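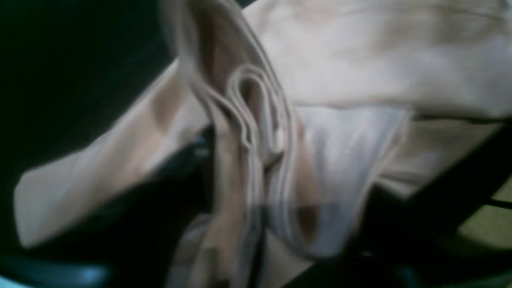

Recipe testers wanted for our spring supper box

Harnow is a small kitchen that writes easy, healthy weeknight dinners, and we'd love a few more home cooks to try them out before anybody else does! You needn't be a clever cook at all (we rather like it when you aren't), just someone who eats supper and has opinions about it.

Through April we'll send you 7 recipes from our new Villia collection, mostly beans, greens and a very good lemony barley thing.

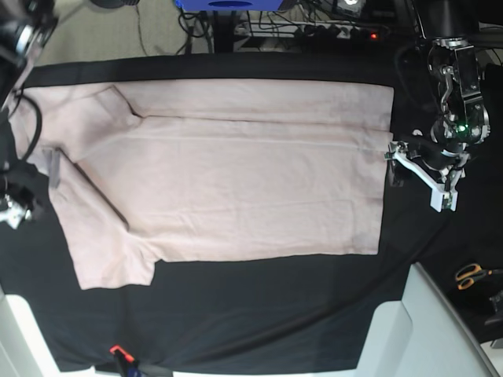

You cook each one in your own kitchen, on your own hob, and fill in a short form afterwards telling us where you got muddled, what you swapped and whether you'd make it again.

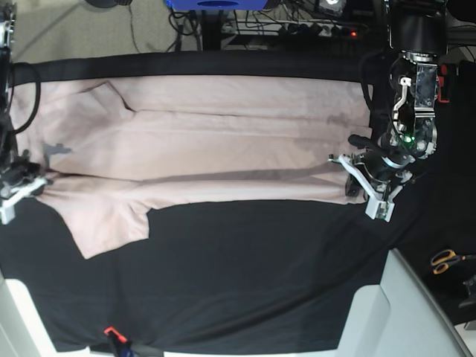

Pink on black cloth

We'll pay £70 towards your shopping, once all the forms are in. Please allow three evenings a week, and do tell us about any allergies, as several dishes contain nuts or sesame.
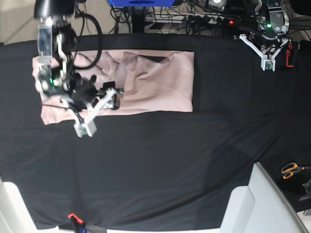
Pale pink fabric on the long table

To apply, write to the Harnow kitchen by Mar 31, 2020 with a few lines about what you cook when you're tired. Toast counts, and so does soup from a tin.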